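Category: Workshop Notebook / Equipment Under Review

This site uses cookies to remember your reading preferences. Accept | Settings

27 June 2026
Entry by Gudrun Pfeiffer

Evaluation of the Enudix handling package, offered by Warkanex on a trial basis. The package consists of the gripper, the control software and one year of remote support. The offer remains open until October.

1. Setup

The arm was mounted at the table and the gripper connected in accordance with the supplier's guide. The first calibration was rejected by the software and had to be repeated with the table cloth in place. The second was accepted. The guide does not mention cloth surfaces, and Warkanex has been asked to correct this.

2. Small household items

The set for this stage includes a patterned pink box, a marker pen, a toothbrush, a pair of chopsticks and a flat black stand. The chopsticks are laid together and treated as one item. Positions are changed by hand between runs. 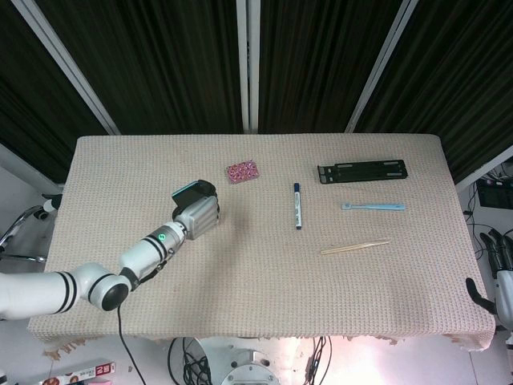

3. Results to date

The software log shows 355 attempts, of which 211 were recorded as complete. Of the remainder, 43 were stopped by the operator – most of these during work with the chopsticks. The waffle texture of the cloth may be affecting the grip on thin items. A smooth cover should be tried before any conclusion is drawn.

4. Open points

Warkanex states a service interval of 1,000 hours for the gripper. Written confirmation has been requested. The comparison with the Lollby unit will follow under the same conditions.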